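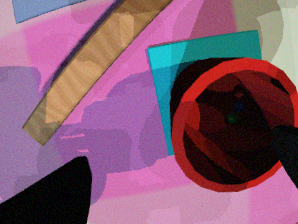 Slow Hands Teach Better

At Nakano we teach by remote control, and I think we are too proud of our speed. A new operator wants to finish a cup task in 14 seconds. The robot then learns his hurry, also his small mistakes.

I would prefer 20 slow demonstrations to 4,000 quick ones. When I guide the arm by hand, I feel where it does not want to go. With the remote I must look for this, and looking takes time. Managers should pay for that time. Two good hours in the morning are enough for me.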